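**Gripper squashes or drops a squeezy bottle. Any tips for a beginners' club?**

Posted by Ingvild Kvam

Hello all! I help run an after-school robotics club and we are having a brilliant time with our first proper arm project, which the students have named Biko. The job is clearing a pretend kitchen table: toy fruit, plates, bowls, and one red squeezy sauce bottle that is driving us up the wall. The fruit goes well (the strawberry is everyone's favourite!) but the bottle is soft in the body, hard at the cap and heavier at one end. We steer the arm by hand for each practice run, save it, then train on the lot. So far we have 124 saved runs and the bottle still slips in almost 20 of them.

Should we grip it across the label, or nearer the cap? And does it matter that we always start it in the same place?

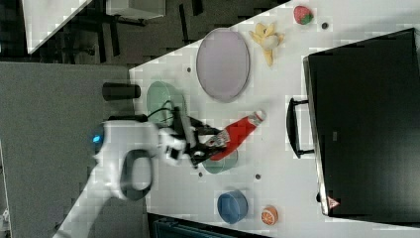
Hubert Krawczyk

Across the label, every time! We had the same trouble with a shampoo bottle last July and went for the cap because it felt firmer. Bad idea. The body swung round as soon as we lifted. Find the balance point first: lay the bottle over a pencil and shift it until it stays level, then put a bit of tape there so your drivers have something to aim at. Take the tape off again before you record the real runs, or the arm may learn to look for tape.

Slow the closing down too. Ours was snapping shut at full speed and the soft plastic just squirted out sideways. Good luck, it's such a fun project!

Nadine Nasrallah

we used rubber bands round the fingers. cheap and it works. change them when they go shiny

Hermine Pfister

I agree with Hubert on the grip, so I'll take the second bit. Yes, it matters a lot! Move the bottle before every run: turn it, swap its neighbours about, lay it on top of something now and then. Our team at Lyons had 487 runs with the mug in one corner and the arm was lost the moment we slid it over. We did a fresh batch with the mug all over the place and it was like having a different robot.

Keep your wrist view on while you practise, as you can judge the angle of the bottle much better from there.

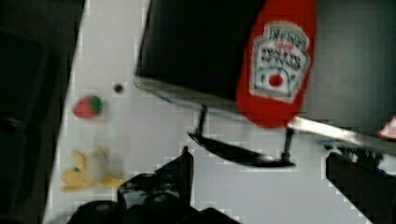

Lyons, January 25, 2025

Adding to my answer, as I've now dug out our club notebook. The mug batch that finally worked was done by four students taking turns, and I think the mix of driving styles helped. We also kept a separate page for failed runs with a word or two beside each ("too high", "let go early"). After 19 of those we could see that most were the same mistake, coming in too steeply, and we practised just that for one session.

Ingvild, do let us know how Biko gets on! If you try the rubber bands, I'd love to hear whether they leave marks on the bottle, as ours did on the mug.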